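Ivholm Dikine two-arm recording kit: review

We used the Dikine for six weeks to collect demonstrations of small-part handling with toy building pieces. The total was 1,608 episodes, of which 115 were discarded, mostly for dropped parts.

Set-up took a morning. The Gruber clamps hold well on a wooden top. Calibration drifts after up to 40 episodes and has to be repeated by hand - the manual does not mention this. Cendus, the bundled recorder, keeps both arms in step but slows down once a session passes 1,000 files.

Grip on wedge-shaped pieces is good. Thin plates slip.
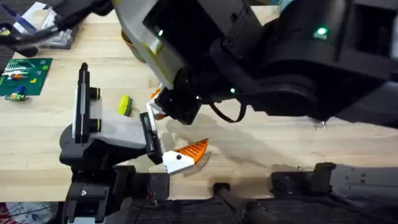
Page last changed: Mar 8, 2019

Two arms at work over the table, one with an orange and white wedge piece at its fingertip. Studded baseplate and loose block behind. Cable routing under the wrist could be tidier. Recommended for table-top work, with spare finger pads.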